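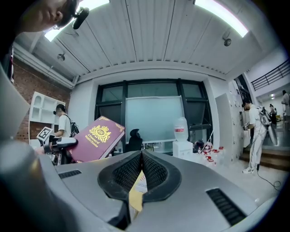 30 October 2021 – Enari counts, book lifts, marker dropouts

Count after this morning's export: 2174 accepted episodes against the 4000 in the Zisitz plan. Episodes rejected by Enari are not in that figure. Episodes accepted by Enari and later thrown out by me by hand are not in it either, and I should write down which they are before I forget how I chose them.

The task list stays at nine. I had wanted to drop the flat-card task at the end of September, when its rejection rate was the worst of the lot, but the reason for the rejections is now understood and is partly our own fault. See below.

Session with the hand-held grippers on the round table. Objects: the hardback books, the small picture frame, the cards. Bimanual only, no single-hand episodes. Order of tasks shuffled from the list I printed last night, which had one task on it twice. I crossed out the second entry and left the order otherwise as it was.

Book lift from flat

The method as it stands: one gripper goes to the lower edge of the cover, presses and drags until the book overhangs or tilts, and the second gripper takes the raised edge. Demonstrators do it in two quite different ways without being asked. One way is to slide the book to the table edge and pinch it from there. The other is to wedge a fingertip under the cover board and lever it up in place. Both finish with the book held, so the success label is the same for both, and the policy trained in September averaged the two. On Tillska the result was an arm that pushed the book a short way towards the edge, stopped, and then tried to lever against nothing much. I had put this down to calibration. It was not calibration. When I split the September episodes by the displacement of the book before first contact by the second gripper, there were two clean groups with very little between them.

Two choices: add a strategy label and condition on it, or instruct demonstrators to use one strategy only. I have gone for the label. Instructing people costs us the variety we are collecting by hand to get, and they drift back to their own habit after a few repeats in any case. The label can be computed afterwards from the displacement, so nobody needs to press anything during an episode. Jadoon already accepts a discrete conditioning input, it has simply never been used for this.

One thing to check: on a round table the nearest edge depends on where the book lies, and the slide direction varies with it. Displacement should be measured along the direction to the nearest edge and compared with the total. At present I use the total only.

Markers

The pose of each gripper comes from the printed marker faces. With the two grippers close together, one hides the other's markers from the head camera, and the pose is filled in by interpolation until they come back. Enari rejects an episode if a gap is too long. I had assumed the gaps would be spread over the tasks in proportion to how long each task takes. They are not. They cluster in the handover part of the card task, because the person turns the wrist inwards to offer the card edge-on and the marker faces go with it.
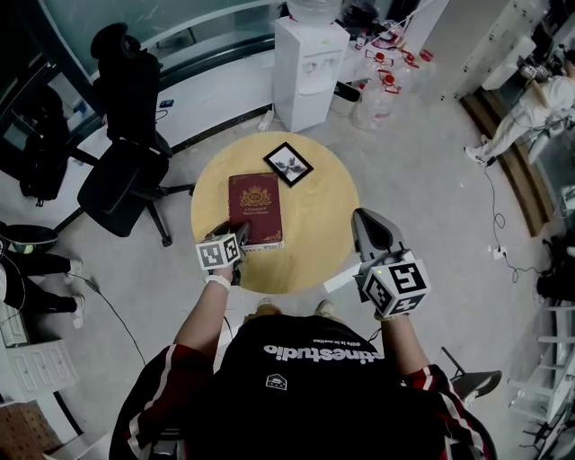

So the card rejections are mostly tracking gaps and not failed grasps. I went through a batch of the rejected ones by eye and in most of them the card was picked up and passed over without trouble. We have been throwing away good demonstrations of our hardest task and then complaining that we are short of them.

Sohail Dhanial's suggestion is to fall back on the gripper's own camera during a gap: run visual odometry on that view alone and join the track up again when the markers reappear. I was doubtful because so much of that view is taken up by the gripper itself, and the fingers move. He masks out the housing and the fingers and uses what remains, and on a ceiling with long parallel panels what remains is rather repetitive. The rotation comes out well. Translation along the panels is poor, as one would expect. Across them it is fine.

He ran it on episodes with no real gap, hiding the markers artificially and comparing with the known track. The error at the rejoining point stayed under 6 mm for short gaps and grew quickly after that. For the book lift, 6 mm is acceptable. For the card it is on the wrong side of acceptable if the gap falls on the grasp, but the gaps are nearly all in the handover, where the receiving gripper has room. I have agreed to accept filled gaps in the handover and nowhere else, with a flag on each episode so they can be left out of a training run.

The alternative is to move the marker mount outwards. It would make the gap shorter but changes the balance in the hand, and every episode recorded before the change would need a different offset. I would sooner not carry two offsets through the rest of the project. If the flagged episodes turn out to harm the policy I will look at it again.

Smaller items

Cable on the floor: it pulls if a demonstrator steps back to look at the result. It shows in the data as a small jerk at the end of an episode. Trimming the final half second in Enari removes it, though it will also remove the release in very quick episodes. Needs a proper rule based on finger opening.

Picture frame: no tracking trouble. Grasp on the short side gives a twist during lifting which the policy copies faithfully. Leave it.

Seated breaks are being recorded when people forget to stop the recording. Enari throws these out for lack of motion, correctly, but they fill the disk. Add a timeout.

Rerun plan

Reprocess all the rejected card episodes with Sohail's fill and count what comes back. Compute the strategy label over the whole book set, old and new. Train two Jadoon models on the books, one with the label and one without, same seed, same number of steps, and run both on Tillska with the book started in the same marked positions. If the labelled model commits to one strategy from start to finish then the averaging explanation holds. If it hesitates in the same place as before, I am wrong about the cause and will have to go back to the contact timing.

Reprocessing started before I left. The disk had enough room for it, just – old exports want deleting.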